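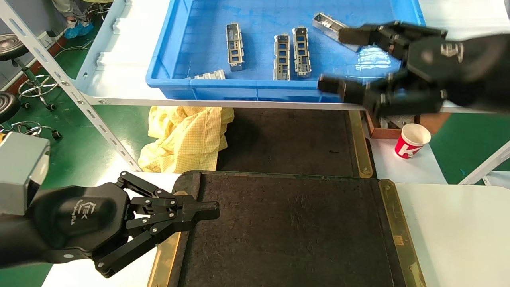 Fluvach parts washer, bench model: six weeks in a small shop

I was not in the market for a parts washer. We had a plastic tub, a stiff brush and a jug of degreaser, and for the small brackets and frames we turn out that was good enough most days. Then the jobs got a little bigger, a customer sent back a batch with cutting oil still sitting in the corners, and I started reading catalogs at night like a fool.

The Fluvach sells for $3,350 before freight. For that you get a stainless cabinet you can lift with two people, a 16-gallon tank, a heater, a turntable basket and a pump. The brochure says it "replaces an hour of hand scrubbing with one button." I have read that sentence, or its cousin, in every brochure for every washer I ever looked at. So I kept the tub and the brush, and I ran both side by side for six weeks.

Setting it up took most of an afternoon. The manual is a translation of a translation and the drain valve drawing shows a different valve from the one that comes in the box. There is no thread tape included. The feet are plastic and one of ours would not lock, so the cabinet sits on a shim. At this price I expect four feet that work.

It also draws more power than you would guess from its size. We had to give it its own outlet on a separate breaker. The sales page leaves that out, and it's mentioned on page 9 of the manual in the same small type as the recycling notice. Figure an electrician into your budget if your shop is as old as ours.

Heat-up is slow. From a cold morning tank it needs well over half an hour to reach the temperature they recommend, and the timer that is supposed to start it early lost its setting twice. I ended up buying a plug-in timer from the hardware store, and then found out the washer won't restart by itself after power is cut. So somebody has to come in and push the button. One button, as promised.

Does it clean? On flat and open parts, yes, very well. Plates came out better than I can get them by hand, and I am fussy. Parts with pockets and windows are another matter. The spray comes from three sides and anything facing down and inward gets the leftovers. I'd run a basket, flip every piece, and run it again. Two cycles plus the flipping and you are not far from what a decent brush would have taken, except that your back feels better. I'll give it that.

Blind holes are worse. Chips pack in at the bottom and hot water just packs them tighter. You'll want compressed air after, every time. The dealer told me the upgraded nozzle kit fixes this. The nozzle kit is $900. I said no thank you.

I should say something about the soap. Fluvach wants you to use their own powder, and the warranty page is written to make you nervous about anything else. I ran theirs for the first month and then switched to Driveck low-foam, which a lot of people use in other machines. I saw no difference in the parts and a little less scum on the lid. Ask the dealer for something in writing before you try this yourself. Mine dodged the question.

Flash rust is the thing to watch on plain steel. Leave a load sitting in the closed cabinet over lunch and you will have orange freckles by the time you wipe your hands. Open the lid right away, blow off, oil if the part calls for it. Aluminum gave us no trouble as long as the mix wasn't strong.

Noise: louder than the number they publish, or maybe our room is just hard on the ears. You can talk over it but you won't want to.

I tried the Gajdoš cabinet at a friend's shop in Plustovham before buying, and I keep thinking about it. It has a smaller tank and an uglier lid, but the basket rides on a real bearing. The Fluvach basket sits on a nylon ring that already squeaks after roughly 100 cycles. The ring is a wear item. It isn't on the parts list.

What I like: the filter slides out without tools, the door seal hasn't dripped once, and the inside is welded cleanly enough to wipe down. The skimmer is crude but it does pull oil.

Would I buy it again? At the price I paid, no. Used, with the nozzle kit thrown in, maybe. If most of what you make is flat and you run several loads a day, you'll get more out of it than I have. If you make a mix of shapes in small batches, spend a tenth of the money on a good sink, a flow-through brush and an air gun, and see how far that gets you first.

The tub is still under the bench. I used it this morning.

Last updated: May

Related
Low-foam soaps compared: Driveck and two store brands
Gajdoš cabinet washer, first look
Do you need a heated tank?
Cheap air guns that don't leak
Keeping flash rust off plain steel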